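Home News Get Involved FAQ Contact

Nellisbridge Flood Siren Network: Your Questions

Welcome! We get a lot of messages about the new sirens, and we love every one of them.
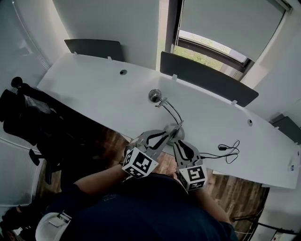 When do the sirens go live?
On 30th September, at noon. All 43 sirens will sound together for the very first time, and we can't wait!

Why does Nellisbridge need them?
The January flood reached 3000 homes, and many people only found out when water came under the door. The inquiry asked for a warning you can hear in bed with your phone switched off - so that's what the town is getting.

What will I hear?
A rising tone means get ready: shoes on, pets in, bag by the door. A steady tone means go to your nearest shelter right away. Three short blasts mean all clear.

Where are the shelters?
There are four, and they're great spaces: the high school gym, the library, Okudel Hall and the old Picard mill. All of them have ramps and take dogs (cats too, in a carrier please).

I'm hard of hearing. Is there something for me?
Yes! Ask for a free bedside unit that shakes your pillow and flashes a light. Tania Khan at the town office has the forms and will happily fill one out with you over the phone.

What if the power goes out?
Every siren has its own battery and is checked monthly. Damian Haslinger's crew does the rounds.

Can my street have a practice drill?
Please do! The Laster Street drill was a blast, and the kids beat everyone to the library. Write to Rosine Chevalier to set a date.

Recent items
River gauge readings now online
Sandbag pickup points
Gilles Tanguy on rebuilding the footbridge
What to pack in a flood bag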